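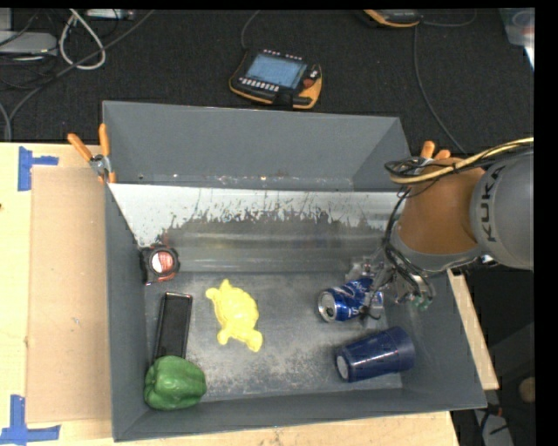 KUKA arm over the gray bin, with the can, cup, pepper and turtle.

Vandaden teaching group, minutes, 6/23/19

Present: Thaddäus Nägeli (chair), Ashraf Salem (notes)

1. Hand-guided demos. Ashraf reported 274 picks recorded by remote control, 414 by hand guiding. Thaddäus was delighted with the hand-guided ones, the wrist paths are so much smoother! Both sets stay in.

2. Objects. The can is everyone's favorite test (it rolls!). Agreed to keep the tape measure and add three softer items from Pasari.

3. Bin. Clamps to be checked before every session. Ashraf wants to try grasps close to the walls next, and we all want to see that.

4. Target. 3,311 demos by the end of June. Ambitious, but the mood is great.

Action: Thaddäus to write to Bilyk about spare fingers.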